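Category: Quilting & Fabric > Backings, Batting and Binding

Busy print for a quilt back, or plain?

threadbarn
I'm finishing a twin size quilt for my nephew's dorm room and need to settle on a back. The top is plain squares in navy, rust and cream. I have two choices on the shelf. One is a solid gray Kandommont cotton, 104 inches wide, so no seam. The other is a camouflage type print in grays that I would have to piece down the middle. I quilt at home on a regular machine and my stitching is not that even. Which would you use? It will be washed a lot.

pinsandpie
Use the print. It hides uneven stitches, thread changes and stains. I haven't put a solid on the back of a kid's or student's quilt in years. The seam won't show either if the print is busy enough.

oldmill_quilter
I disagree. Piecing a backing is where a lot of people get into trouble. If the seam isn't straight it pulls when you baste, and you get a pucker right down the center. A wide solid goes on flat in one go. The stitching on a solid back shows, yes, but so what. It's the back.

threadbarn
The puckers are what worry me. On my last one I had eight of them and had to pick out a whole row.

pinsandpie
Puckers come from basting, not from the seam. Press the seam open, cut off the selvages first, and use a half inch allowance. Tape the backing to the floor so it is snug but not stretched. I pin every four inches. If you had eight puckers I would look at your pin spacing before blaming the fabric.

oldmill_quilter
Pin spacing matters, but so does dragging a heavy quilt off the edge of the table. Put a second table to the left of the machine.

greyhound_lane
I was on the fence about this until last May, when I did two lap quilts from the same batting, one with each kind of back. Both got washed weekly at my daughter's place. The solid one looks dingy now along the fold lines. The print looks the same as when I made it, or near enough that I can't tell. 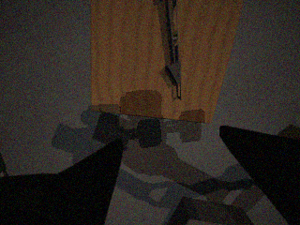 Scale matters more than color when you pick a print for this. A tiny dot or a thin stripe will show every wobble because your eye follows the line. What you want is patches of different sizes with no straight rows, the way the gray surface in my picture has light gray, mid gray and slate blue running over each other. Medium gray thread would get lost in something like that. Stripes are the worst for a pieced back, and plaids are close behind.

threadbarn
That helps. The print I have is close to that but a little darker. Would you still go with medium gray thread in the bobbin?

greyhound_lane
Yes. Go one shade lighter than you think. Dark thread shows up more on the light patches than light thread does on the dark ones. Lay a single strand across the fabric and step back before you wind the bobbin.

seamripper1105
Nobody has mentioned shrinkage. If one fabric has been washed and the other hasn't, you will get pulling after the first wash whether it's a print or a solid. I wash all of mine first. The last Midilo print I bought bled gray into the rinse water twice. With cream squares on the top I would not skip it.

oldmill_quilter
Agree on washing. I use 100 percent cotton batting and wash the backing on warm, then dry it on medium.

pinsandpie
I don't prewash anything. The crinkle after the first wash hides even more of the stitching. Throw in two color catchers and it's fine.

seamripper1105
Color catchers help, but I wouldn't trust them with cream next to a dark gray print.

oldmill_quilter
Still voting solid. A seamless back is less work, and he's a college student. He won't look at the stitches.

threadbarn
He won't, but his mother sews. I'm going to wash both, test the print on a white rag, and use it if it doesn't bleed. If it does, the solid goes on. I'll run the seam across the width so there's less of it.

pinsandpie
Across the width is a good plan. Check that it doesn't land right on a fold.

Recent threads
Igwe walking foot skips stitches on thick seams
Skitcombe quilt show: entry sizes and hanging sleeves
How wide do you cut binding for a bed quilt?
Wool batting in a home dryer
Cleaning chalk lines off dark cotton

We use cookies to keep you signed in and to remember your forum settings. By continuing to browse you accept our use of cookies.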